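## 4. Setting Up Your Book Club Shelf

Welcome to the fun part! By now your Sturkimton account is live and you've picked a club name, so it's time to give your readers something to argue over. We'll use a mystery club as the running case, with Naomi Lema's whodunit *The Genmont Ledger* (325 pages, 34 chapters) as the first pick. Any book works the same way.

### 4.1 Add the first title

1. Open **Shelf** and tap **Add a Book**.
2. Type the title or the author's last name. Accents are optional, so "Jasinska" will find Remigiusz Jasińska just fine.
3. Pick your edition from the list. Check the page count against the copy in your hand.
4. Tap **Make Current Pick**. The cover moves to the top of everyone's shelf right away.

**Note:** Large-print and paperback editions often break pages in different places. If your members own a mix, turn on **Track by Chapter** before anybody logs their progress. You can switch later, but page notes will need to be re-linked by hand.

### 4.2 Split the book into meetings

1. From the book's page, tap **Plan Meetings**.
2. Choose how many times you'll meet. We love 2 for a mystery – one stop in the middle to trade suspects, and one at the end to find out who was right.
3. Drag the marker to your stopping point. In *The Genmont Ledger*, page 138 is a terrific spot, right after the dinner at Clotel when the lights come back on and the ledger is missing.
4. Add a date and place for each meeting, then tap **Save Plan**.

**Caution:** Moving a marker after members have started posting can open up comments from later chapters. Lock the discussion first (see 4.3).

### 4.3 Turn on Spoiler Guard

Spoiler Guard hides any comment that goes past a reader's own bookmark. It's our favorite feature, and setting it up takes four taps!

1. Go to **Club Settings** > **Discussion**.
2. Switch **Spoiler Guard** to **On**.
3. Choose **Strict** for mysteries and thrillers, or **Relaxed** for memoirs and short stories.
4. Tap **Lock Until Meeting** if you want the final chapters closed to everyone until you get together.

**Note:** Spoiler Guard can't read titles of threads. Ask members to keep them plain. "Thoughts on chapter 12" is great, "I KNEW it was the butler" is less great.

### 4.4 Add a club banner

1. Tap **Banner** at the top of the shelf, then **Choose Photo**.
2. Drag to position it and tap **Done**. 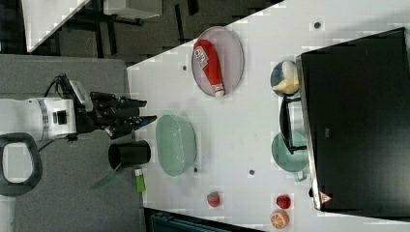
*Fig. 4-1. Robotic arm and pale green basin, banner photo at the default position.*

3. To go back to a solid color, tap **Banner** > **Clear**.

### 4.5 Invite your readers

1. Tap **Members** > **Invite**.
2. Enter email addresses, one per line, or copy the club link.
3. Give at least one other person the **Co-host** role so they can edit the plan when you're away.

Once your first reader joins, their bookmark shows up beside yours on the progress bar. Go to Section 5 to set up polls for your next pick.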